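Können Roboter inzwischen Küche? Frühstück machen, Arbeitsplatte aufräumen usw.
Gefragt von Kusum Grewal am 20.02.2019 in Haushalt & Technik
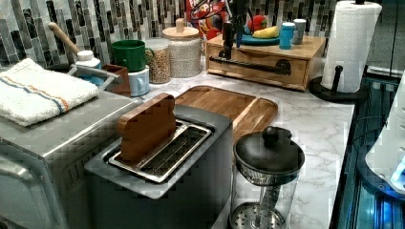

Arbeitsplatte mit Toaster, Holztoast im Schlitz

Hallo zusammen, ich lese ständig, dass Roboter uns bald den Haushalt abnehmen. Meine Mutter wird im Oktober 80 und wohnt allein, und ich überlege ernsthaft, ob ich für so was Geld zurücklegen soll. Es geht mir gar nicht um Zauberei: Brot in den Toaster, Tassen wegräumen, Obst auf den Teller, einmal über die Platte wischen. Gibt es das schon irgendwo zu kaufen? Und wenn nein, woran hängt es denn? Saugen kann unser Kandpal ja auch (bis er unterm Sofa feststeckt, grr).

3 Antworten

Fuad Seyoum
Hilfreichste Antwort, 23 Stimmen

Kaufen kannst du das nicht, jedenfalls nichts, was ich meiner Mutter hinstellen würde. Ich hab früher bei Nisasthorpe in der Montage gearbeitet, da standen Arme, die den ganzen Tag dasselbe Blechteil umgesetzt haben, und das konnten die super. Aber das Teil lag halt immer auf den Millimeter gleich!

Schau dir dagegen deine Küche an. Auf dem Bild steht ein grüner Becher auf einem hellblauen, daneben kommt gleich das Glas mit den Körnern, und wer den oberen Becher holt, muss erst mal merken, dass das zwei sind. Gläser sind sowieso fies, durchsichtige Sachen erkennen Kameras oft schlecht. Und das Holzbrot ist steif und hat immer dieselbe Form. Echter Toast krümelt, biegt sich, und wenn der Greifer zu fest zudrückt, hast du Matsch. Handtuch falten ist noch mal eine eigene Liga – da ändert sich die Form bei jedem Anfassen.

Einzelne Handgriffe gehen im Labor schon ganz ordentlich. Eine ganze Küche am Stück, bei fremden Leuten, ohne dass jemand danebensteht, das sehe ich noch lange nicht. Leg das Geld lieber für eine Haushaltshilfe zurück.

Pushpa Pal
4 Stimmen

Wir haben uns für 415 Euro den Wischroboter von Gadoston geholt und ich liebe ihn!! Kann natürlich nur Boden. Arbeitsplatte wischen wir weiter selbst, Geschirr macht die Spülmaschine, die ist ja eigentlich auch ein Roboter, oder?

Chun-hung Chuang
0 Stimmen

Toaster mit Zeitschaltuhr, fertig.

Kommentar von Kusum Grewal: Und wer steckt das Brot rein? :) Danke Fuad, das hilft mir schon sehr weiter.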